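Chapter 7
Surfaces That Imitate: Pattern, Material and Meaning in the Room

Learning goals
After this chapter you should be able to explain the difference between a material and its pattern, describe how the vein of a stone is formed, and judge the scale of a pattern in relation to the size of a room.

7.1 Why we copy nature indoors

People have brought the look of stone and plants into their rooms for a very long time. In many old houses the columns were made of wood or brick, covered with plaster, and then painted so that a visitor would see marble. The owner often knew well how real marble looks, and so did the visitor. The pleasure was partly in the skill of the painter.

The same wish is present in the showrooms of today. When Imani Nzioka studied the sample catalog of the Telbridge company for her thesis, she sorted 454 wall and surface patterns. Of these, 295 showed a plant or a stone. The rest were geometric, textile or plain. She also asked buyers why they had chosen a certain pattern, and the most frequent answer was simply that it felt calm.

Calm, however, depends on the neighbors. A pattern which is quiet alone can become loud when it meets another one. Large leaves on a pale ground leave the eye some space to rest. A dark stone with strong veins gives less space, and for this reason many designers use it only on horizontal surfaces.

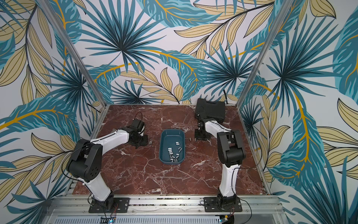

Figure 7.1 Palm leaf wallpaper with a dark red marble surface.

Students often ask if two natural patterns may be used together. Our answer is yes, when they differ clearly in scale, in color or in direction. Leaves have a direction — they grow from a stem and the eye follows them. Veins in stone wander, break and start again.

7.2 How a vein is made

Marble begins as limestone. Under heat and pressure its crystals grow again and lock together. Clay, iron oxides and other impurities give the stone its color, and a red or brown tone usually comes from iron. When the rock cracks, water carrying minerals can enter the cracks and leave pale calcite behind.

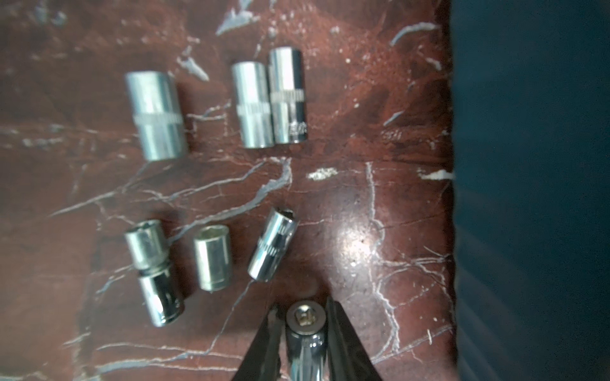

A painter who wants to imitate such veins must therefore think about cracks. Chaimae Bouzid teaches her students to draw the main break first, with a hand that is not too steady, and only later the thin branches. Beginners tend to make all the lines of equal width, and the result looks like a net.

Exercise 7.1
Choose a patterned surface in your home or school. Measure the distance after which the pattern repeats, and write two sentences on whether a visitor would notice it.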